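I have lived in Stodenberg for 10 years and I still can't get used to how quiet people expect a house to be on the inside. Quiet, and finished. Every kitchen I walk into looks like it's waiting for an agent to show up with a buyer!

My argument is pretty simple. I think we should stop hiding the floors we live on. Leave your shoes on, leave the scratches in, and quit treating a room like a loan you have to pay back in perfect condition.

I know, I know. Shoes. I wrote one small paragraph about shoes in December and got 312 emails, most of them furious (one had a diagram). Some of you grew up in no-shoes homes and I'd never walk into yours in my boots. That's manners, and I'm all for it. What bugs me is the other thing, the fear of wear. My cousin in Muli put down a gorgeous oak floor, then covered it with rugs, then covered the rugs with plastic runners. She has seen that oak maybe twice.

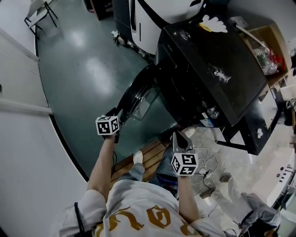
*Photo: Neema Kinyua*

My grandmother's place had boards so worn by the stove that there was a dip in them, and you could find it with your heel in the dark. When she moved out, the new people sanded the whole thing flat and put on a gray stain. It's nice, I guess. It looks like the lobby of a dentist's office in Resel.

And it costs so much! I got a quote for refinishing my front room and it came to 2000, before anyone had even moved the couch. For what? So I could spend the next 5 years yelling at the dog? I spent a bit of it on a decent broom and a tin of wax and took the rest on a very good trip to Plakis, where the guesthouse floor squeaked all night and I slept like a baby anyway.

I'm not saying let the place rot. Fix the leak, pull the nail that catches your sock, mop now and then. But a floor is for standing on, dropping things on, dancing on badly at one in the morning. Mine has a burn mark from a birthday candle and a long scrape from the piano, and I wouldn't trade either one for a fresh coat of anything.

Go ahead and send the emails.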